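The citrus plate at Flestudetti

The owner of Flestudetti would like it known that she did not set out to run a restaurant people visit for the fruit. She set out to run a restaurant people visit for lunch. Then, one May, she put a plate of citrus on a table because the table looked bare, and a customer asked what it cost.

"I said it was free, which was my first mistake," she says. "My second mistake was refilling it."

We are talking on a slow afternoon, with coffee and a checked tablecloth between us. The cloth is teal green and white, and she has strong feelings about it. She bought a bolt of the stuff from Jarkeo, a fabric outlet that has since closed, and she is down to the last few yards.

"Red check says spaghetti," she says. "I don't serve spaghetti. Green check says nothing at all, so people have to read the menu."

And the plate? She shrugs. It's beige. It has a rim, so things don't roll into anyone's lap. She tried a bowl for a while, but a bowl hides the bottom fruit until it has gone soft and made friends with its neighbors.

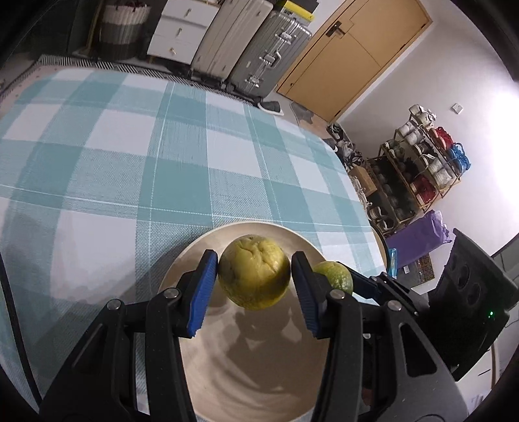
She is picky about the fruit in a way she isn't about much else. Perfect lemons, she says, look like they came with the furniture. She wants the creased ones, the speckled ones, the ones still making up their minds between green and yellow.

"My supplier used to apologize for those," she says. "Now he charges me extra. I should have kept my mouth shut."

The supplier is Zestamero, a small grower that sends her a mixed box and rarely says what's in it. She goes through 3000 pieces of fruit a year, by her own bookkeeping, and of those she figures 700 walk out the door in coat pockets. I ask whether that bothers her.

"It bothered me when they took the forks," she says.

Her rule for the tables is two fruits to a plate. Three looks like a display, she says, and one looks like it was left behind. She likes one greener than the other, and she doesn't want them lined up. New staff get this speech on their first day, before they are shown where the fire exit is. She admits the order could be better.

What are people supposed to do with them? She has watched diners smell them, roll them and hold them up to the window. A few ask for a knife. The kitchen will cut one if you ask - the green ones go nicely over the fish - and the peel goes into a syrup she calls Su, for reasons she declines to go into.

"It's a short word and it fit on the label," she says, when I push. 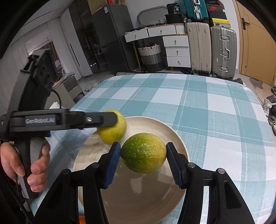 One greener, one yellower, on the beige plate at Flestudetti.

The syrup has done better than she planned. She bottled a small batch to give away over the holidays and ended up making 1000 bottles, most of them in a kitchen built for soup. She says her hands smelled of peel well into the new year, and that her dog stopped sitting with her.

I ask if she even likes citrus. There is a long pause, during which she straightens the cloth.

"I like a pear," she says.

Has she thought about putting pears out?

"They bruise. You'd have to be nice to them. With these, you can drop one down the basement stairs and it comes up looking the same." She thinks about it. "Scuffed, maybe. I'd still put it out."

Flestudetti is open for lunch and early dinner, closed Mondays. The fruit is still free.

Posted Sunday, January 31, 2010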